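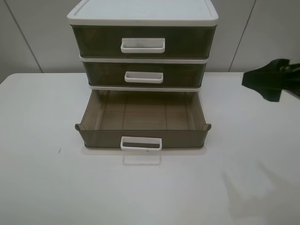
슬라이드 1. 3단 서랍과 그리퍼, 고정 카메라 시점

발표자 노트
서랍 작업 시연 데이터 수집 정리
2021년 3월 9일, Himumura 내부 세미나

시작
인사는 짧게 한다. 오늘은 모델 이야기를 거의 하지 않는다고 먼저 말해 둔다. 모델 쪽은 Padmavathi Rai가 다음 순서에서 다룬다. 내가 맡은 부분은 학습에 넣을 시연을 어떻게 모으고, 무엇을 버리고, 무엇을 기록하는가이다.

첫 슬라이드를 띄운 채로 과제를 설명한다. 탁자 위에 올려 두는 작은 플라스틱 서랍장이고, 맨 아래 칸이 앞으로 끝까지 나와 있다. 위 두 칸은 닫혀 있다. 손잡이 모양을 봐 달라고 한다. 맨 위와 맨 아래는 가운데가 뚫린 고리형이고 중간 칸은 더 작고 얕다. 같은 "서랍 열기"라고 불러도 칸마다 잡는 방법이 달라진다. 그래서 지시문에 칸 위치를 반드시 넣는다.

슬라이드 2. 에피소드의 단위
한 에피소드는 지시문 하나, 동작 하나로 끊는다. "맨 아래 서랍을 열어라"와 "맨 아래 서랍을 닫아라"는 따로 녹화한다. 1월에는 열고 닫기를 한 에피소드로 묶어서 모았는데, 나중에 경계를 찍는 작업이 수집보다 오래 걸렸다. 그 묶음은 지금 학습에 쓰지 않는다.
현재까지 남은 에피소드는 354개다. 조작자는 8명이다. 한 에피소드의 상한은 45초로 두고, 넘으면 자동으로 중단된다. 중단된 것도 지우지 않고 따로 보관한다.
(질문이 나오면: 상한은 조작자들과 연습 시간을 재 보고 정했다. 계산으로 나온 값이 아니다.)

슬라이드 3. 시작 상태
시작 상태는 표로 관리한다. 항목은 서랍장의 위치, 서랍장의 방향, 열린 칸, 그리퍼의 출발 위치다. 조작자가 알아서 바꾸게 하면 대부분 비슷한 자리에 놓는다. 처음 모은 데이터에서 서랍장은 거의 항상 탁자 중앙에 있었다. 지금은 Korker가 조합을 뽑아 화면에 보여 주고, 조작자는 그대로 맞춘 다음 확인 버튼을 누른다.
Korker는 우리가 쓰는 수집 스크립트 이름이다. 외부 참석자가 있으면 한 번 더 말한다.

슬라이드 4. 카메라 두 종류
고정 카메라는 서랍장 전체와 칸의 상태를 보는 데 쓴다. 손목 카메라는 손가락 끝과 손잡이의 관계를 보는 데 쓴다. 두 영상의 시간 맞춤은 녹화가 끝난 직후 검사하고, 어긋나면 그 자리에서 다시 찍는다. 다음 화면으로 넘긴다.
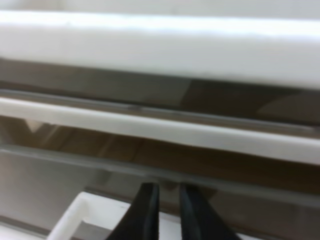

사진: Thenmozhi Kotian / Himumura 데이터 수집팀

손목 쪽 영상은 처음 보는 사람에게 어렵다. 아래쪽 가운데 검은 것 두 개가 손가락이라고 먼저 짚어 준다. 흰 가로대와 갈색 면이 층층이 보이고 전체가 조금 흐리다. 이 한 장만 가지고 어느 칸 앞인지 맞혀 보라고 하면 사람도 자신 있게 답하기 어렵다. 여기서 잠깐 멈춘다.
라벨을 다는 사람에게 손목 영상만 주지 않는 이유를 이 화면으로 설명한다. 라벨 도구 Briltell에서는 고정 영상과 손목 영상을 나란히 띄우고, 칸 이름은 고정 영상을 보고 고르게 되어 있다.
반투명하고 반사가 있는 면도 언급한다. 조명을 옮기면 손목 영상의 색과 무늬가 달라진다. 조명 위치는 세션 기록에 적는다. 아직 조명을 일부러 바꿔 가며 모으지는 않았고, 다음 차수 계획에 들어 있다.

슬라이드 5. 성공과 실패 표시
성공 여부는 조작자가 녹화 직후에 누르고, 다른 사람이 나중에 한 번 더 본다. 두 판정이 다른 에피소드가 14개 있었다. 대부분 "열림"의 기준 문제였다. 절반만 나온 서랍을 어떤 사람은 성공으로, 어떤 사람은 실패로 적었다. 지금 기준은 서랍이 더 나오지 않을 때까지이고, 첫 슬라이드의 맨 아래 칸을 기준 상태로 삼는다. 필요하면 첫 화면으로 돌아가서 보여 준다.
실패 에피소드에는 이유를 한 줄 적는다. 손잡이를 놓침, 서랍장이 밀림, 다른 칸을 잡음, 시간 초과 중에서 고르고 해당이 없으면 직접 쓴다.

슬라이드 6. 남은 일
중간 칸 데이터가 부족하다. 손잡이가 얕아서 조작자들이 뒤로 미루는 경향이 있다. 조합 추첨에서 중간 칸의 비중을 올릴 예정이다.
서랍장이 한 종류뿐이다. Chettiar에서 다른 모양의 서랍장을 빌려주기로 했고, 받으면 같은 표로 시작한다.
조작자 교육 문서는 Thenmozhi Kotian이 고치고 있다. 수정본이 나오면 공유 폴더에 올린다.

질의응답
자주 나오는 질문은 시뮬레이션으로 대신할 수 없느냐는 것이다. 접촉 부분은 아직 비교해 보지 않았다고 답한다. 시간이 모자라면 슬라이드 6을 건너뛰고 바로 질문을 받는다.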